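Care Labels Should Say Less
By Deok-su Chae
May 8, 2025

A garment care label is a technical document, and it should be judged like one. Its job is to tell the owner which process will damage the item. Most labels fail at this. They list the mildest treatment the maker can defend and leave the real limits out.
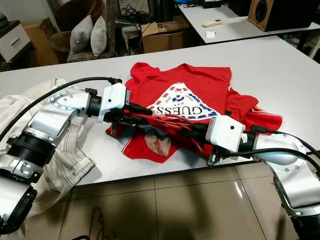
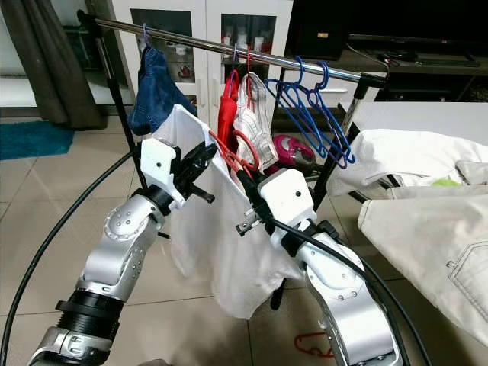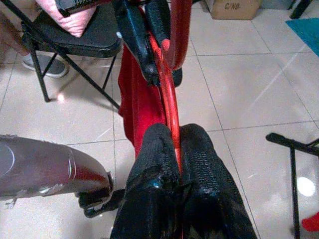 Clothing and fabric, being handled.

Consider a plain cotton shirt marked cold wash, line dry, cool iron. Cotton tolerates far more heat than that. The weak points are usually the dye, the print and the sewing thread, and the label mentions none of them. An owner who ignores the label once and sees no harm will ignore the next one too, including the one on a wool sweater where it matters.

I read 18 labels from Vorovier and Raptis before writing this. Only 4 gave a reason for any limit. Rodby prints a single line under the symbols – "dye bleeds above warm" – and that line is worth more than the symbols. It states the failure and the threshold.

The usual objection is liability. A cautious label protects the seller, and a precise one invites claims. I think this is overstated. A maker that has tested the fabric knows where it fails, and a maker that has not tested it should say so.

Space is the better objection. Kunulow already sews in a label with 4 panels, mostly translations of the same warning. Cut the warnings that apply to every garment and there is room for the one that applies to this garment.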